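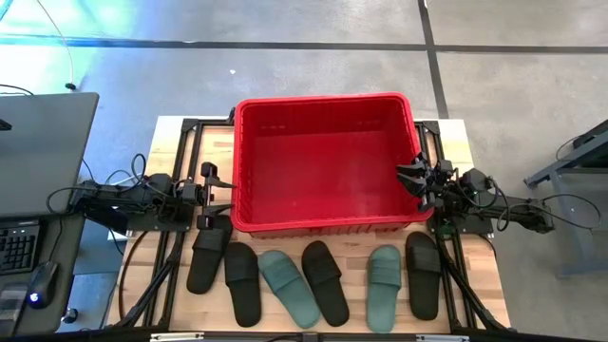
Prunik Duo im Test: Kann der schon Latschen aufräumen?

Kurz vorweg: nein, noch nicht so, dass ich ihn im Flur haben will. Aber näher dran als gedacht. Zwei Arme, ein Tisch, sechs Badelatschen, roter Korb. Aufgabe: alles rein. Klingt nach Kinderkram. Ist es nicht.

Aufbau 60 Minuten, Anleitung von Prunik dünn, Kabel reichlich. Wer vom alten Tedesco kommt, findet sich zurecht. Software lief beim zweiten Anlauf.

24 Durchgänge gemacht, 20 davon komplett durch. Bei den anderen meist eine Latsche neben dem Korb oder am Rand hängen geblieben. Schwarz auf schwarz mag er garnicht, vor allem wenn zwei übereinander liegen. Dann sucht er. Und sucht.

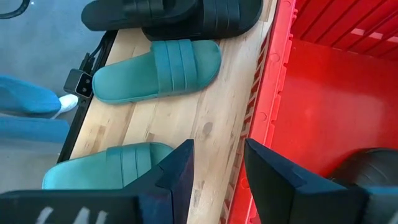 Greifen

Am Riemen packt er gut. An der Sohle rutscht er gern ab, die ist dick und rund. Paare bilden? Vergiss es, grün und schwarz landen wild gemischt. Beim Hinness ging das, der hatte dafür nur einen Arm und brauchte ewig. 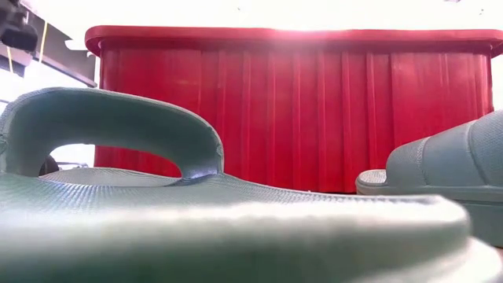

Tempo: von Hand bin ich in Sekunden fertig, der Duo läst sich 2 Minuten Zeit. Stört mich weniger als das Nachjustieren, jedesmal wenn der Korb verrutscht. Für die Werkstatt, kleine Teile sortieren, könnte ich ihn mir eher vorstellen. Teste ich im Mai.

Kaufen? Bastler ja. Haushalt: warten.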